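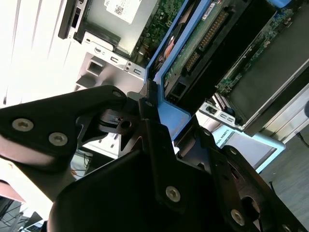

*Figure 1. Gripper at an open computer case.*

# Slow Logins on the Stadell Teaching Network

Natanael Vasconcelos, Anitha Menon, Adi Ong
Supervisor: Anselmo Quintana

## 1. The complaint

In January we were asked to find out why logging in to the Windows machines on the Stadell network took so long. The complaint had been open for a while under the title "computers slow," which covers a lot of ground. Replies on the ticket blamed antivirus, Windows updates, the building's wiring, and students.

Once we sat down with a stopwatch the pattern was plain enough. The user types a password, gets "Welcome," and then looks at "Welcome" for 60 seconds before the desktop shows up. It was nearly the same wait on every client we tried. A machine that's short on memory is slow in its own untidy way, so a delay that regular looked to us like a timeout.

## 2. What we ruled out

Adi wanted it to be DNS. We gave DNS a fair hearing. Both domain controllers answered lookups quickly, the clients pointed at the right addresses, and `nslookup` returned what it should. Adi asked us to record that he still has doubts.

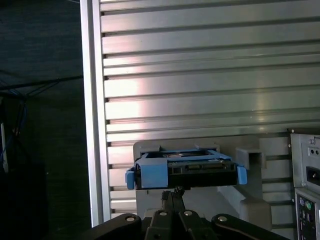 We also tried a local account on the same clients, and it logged in right away. So the disks were fine, and so was the antivirus, which had been taking most of the blame. A brand new domain account was as slow as an old one, so we crossed off bloated profiles too. Anitha had already written two pages about profiles by then. They are in Appendix B, where they can do no harm.

## 3. What the logs said

We turned on verbose Group Policy logging and exported the events from the clients. That gave us 3582 lines, most of them Windows congratulating itself on completing things. Natanael read them in order. The rest of us used the search box and got to the same place before lunch:

- user policy starts processing
- drive maps extension starts
- silence
- drive maps extension finishes with a warning
- desktop appears

The drive maps policy was trying to connect a share on a file server called Pranden. We couldn't find Pranden on the network. Rigoberto Ccori, who looks after the servers, told us it had been retired and its files moved to Zalewska. Its DNS record had stayed behind and still pointed to the old address, so each client looked up the name, got a perfectly good answer, and knocked on a door with no house behind it. 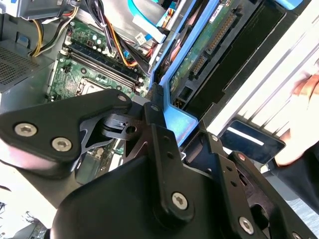
Adi would like it noted that this is, in a sense, DNS.

## 4. The fix

We didn't have rights to edit the live policy, which was probably wise. We made a copy, linked it to a test OU, and changed the drive mapping from Pranden to Zalewska. We then set the action to "Update" in place of "Replace," so the drive wouldn't be torn down and rebuilt at every login. On the test clients the desktop came up within seconds.

Rigoberto checked the copy, made the same change to the real policy, and deleted the stale DNS record. Two days later a scanner stopped saving files. It had been set up with the Pranden name as well, and had apparently been failing for months with no one looking at its error screen. After the record went away it failed with a different message, and that got it noticed.
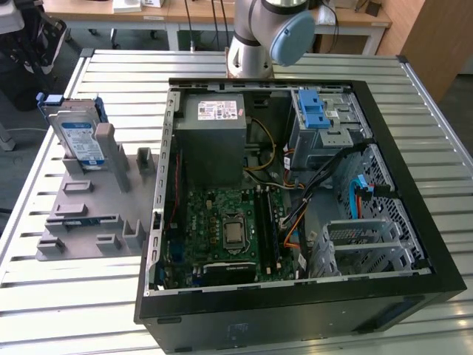
We repointed the scanner by hand through its web page, a form that logs you out if you think too long.

## 5. What we would do differently

We should have tried the local account first. It takes a minute, and it would have saved us most of Section 2 and all of Appendix B. We also should have asked for a list of retired servers at the start. Rigoberto says there isn't one, but he has opened a ticket to make one and assigned it to Turkwood, the help desk queue where our original complaint spent its early life.

Still open: the logon script contains a commented-out line for a printer none of us could identify. We left it alone.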